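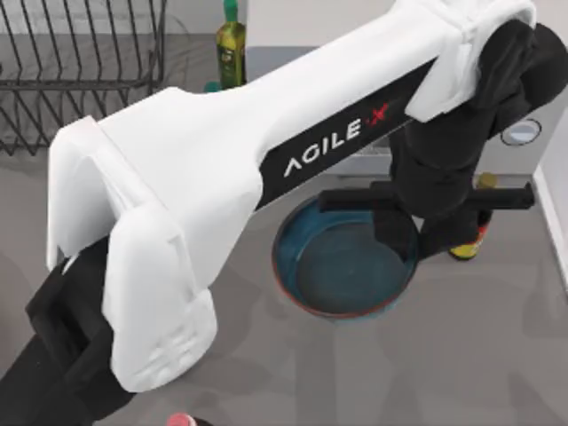
Roboterarm mit weißer Verkleidung und Schriftzug »AGILE X« über grauer Arbeitsfläche (Computergrafik)

Störungsprotokoll: Reiseschutz-App Kondier
Betreff: Versicherungsnachweis nach Vertragsverlängerung nicht abrufbar
Status: Gelöst, Nachbeobachtung läuft
Priorität: 2
Betroffene Komponente: Dokumentenabruf (Schnittstelle Wunard)
Stand: August 2022

Meldung
Der Vertriebspartner Olleddale teilt mit, dass Inhaber einer Jahresreiseversicherung nach der automatischen Verlängerung ihres Vertrags in der App keinen gültigen Versicherungsnachweis mehr öffnen können. Unter »Meine Dokumente« wird der Nachweis des abgelaufenen Versicherungsjahres angezeigt. Beim Antippen erscheint die Meldung »Dokument derzeit nicht verfügbar (Code 5)«. Die Notrufnummer und die Schadenmeldung sind weiterhin erreichbar.

Mehrere Kunden benötigen den Nachweis für die Beantragung eines Visums. Um vorrangige Bearbeitung wird gebeten.

Erste Rückmeldung des Anwendungssupports
Der Eingang der Meldung wird bestätigt. Der Versicherungsschutz selbst ist von der Störung nicht berührt; die Verträge sind im Bestandssystem mit korrektem Beginn und Ablauf geführt. Zur Eingrenzung werden folgende Angaben erbeten: Betriebssystem und Version der App, Vertragsnummer, Datum der letzten Anmeldung sowie die Auskunft, ob der Nachweis im Webportal geöffnet werden kann.

Antwort Olleddale
Der Fehler tritt unter Android und iOS gleichermaßen auf. Eine Neuinstallation der App hat keine Abhilfe gebracht. Im Webportal ist der neue Nachweis vorhanden und lässt sich herunterladen. Neu abgeschlossene Verträge sind nach hiesiger Kenntnis nicht betroffen, Einmalreisen ebenfalls nicht.

Analyse
Die Protokolle des Dokumentenabrufs wurden ausgewertet. Bei der Verlängerung erzeugt das Bestandssystem einen neuen Nachweis und vergibt dafür eine neue Dokumentenkennung. Das Webportal liest diese Kennung unmittelbar aus dem Bestand. Die App bezieht sie dagegen über die Schnittstelle Wunard, die einen Zwischenspeicher führt. Dieser Zwischenspeicher wird bei Neuabschluss und bei Vertragsänderung aktualisiert, das Ereignis »Verlängerung« fehlt jedoch in der Liste der auslösenden Vorgänge. Die App fragt in der Folge ein Dokument ab, das zum Ende des alten Versicherungsjahres gesperrt wurde.

Das Ereignis war bis zur Umstellung der Schnittstelle im März in der Konfiguration enthalten und wurde bei der Übernahme nicht mitgeführt. Betroffen sind 1.294 Verträge.

Vorläufige Maßnahme
Bis zur Behebung gilt für die Kundenbetreuung folgendes Vorgehen:
Der Nachweis ist im Webportal aufzurufen und dem Kunden auf Wunsch per E-Mail zuzusenden. Für Visumzwecke ist die englischsprachige Fassung mit ausgewiesener Deckungssumme auszuwählen. Von einer Stornierung und Neuanlage des Vertrags ist abzusehen — hierdurch würden Wartezeiten neu beginnen und laufende Schadenfälle den Bezug zum Vertrag verlieren.

Rückfrage Olleddale
Es wird um Auskunft gebeten, ob der in der App angezeigte alte Nachweis bei einem Krankenhausaufenthalt im Ausland zu einer Ablehnung der Kostenübernahme führen kann.

Antwort des Anwendungssupports
Nein. Die Notrufzentrale prüft die Deckung anhand der Vertragsnummer im Bestandssystem. Die Vertragsnummer bleibt bei einer Verlängerung unverändert. Verlangt ein Krankenhaus eine schriftliche Bestätigung, stellt die Notrufzentrale diese direkt aus.

Behebung
Der Dienstleister Iyamu hat das fehlende Ereignis in die Konfiguration aufgenommen. Die Änderung wurde zunächst in der Testumgebung mit acht verlängerten Verträgen geprüft, darunter zwei Familientarife mit mehreren versicherten Personen. In allen Fällen wurde der neue Nachweis angezeigt und ließ sich öffnen. Nach Freigabe erfolgte die Übernahme in den Produktivbetrieb; der Zwischenspeicher wurde für die betroffenen Verträge einmalig neu aufgebaut.

Hinweis für Kunden
Eine Aktualisierung der App ist nicht erforderlich. Wird weiterhin der alte Nachweis angezeigt, genügt es, sich in der App ab- und erneut anzumelden. Offline gespeicherte Nachweise werden nicht automatisch ersetzt und sind vor Reiseantritt bei bestehender Internetverbindung neu zu speichern.

Offene Punkte
Die Fehlermeldung mit Code 5 gibt keinen Hinweis auf das Webportal. Eine Anpassung des Textes ist bei Iyamu beauftragt und wird unter einem gesonderten Vorgang geführt. Olleddale wird gebeten, erneut auftretende Fälle unter Angabe der Vertragsnummer in diesem Ticket zu ergänzen.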